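To: Navness Residents mailing list
From: Grandine House Office
Date: Nov 4, 2018
Subject: Re: Shared pantry, dry goods shelf

The Office acknowledges the message quoted below and provides the following clarification.

> In October we were told that cereal and bread would be kept on
> separate shelves. Both are now on shelf 2. Is this a permanent
> arrangement? Also, may family size boxes be left there, or only
> the regular ones?

The arrangement is permanent. Residents are asked to observe these rules:

1. Each household may keep up to two items on the shelf. Family size boxes are permitted and count as one item.

2. Boxes are to be closed and stored upright, with the front facing out. The room number must be written on the top flap.

3. Bread and boxed cereal may be kept side by side. A long loaf should be placed where nothing heavy will rest against it, and a cut loaf must be wrapped before it is put away. 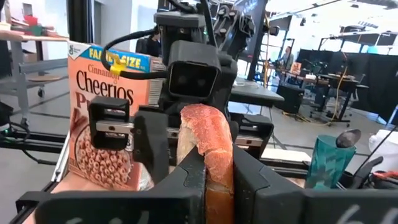

4. Items without a room number will be moved to the Li Room and held there until the next pantry check.

Questions concerning shelf space should be sent to this list or left at the Office, extension 67.

Grandine House Office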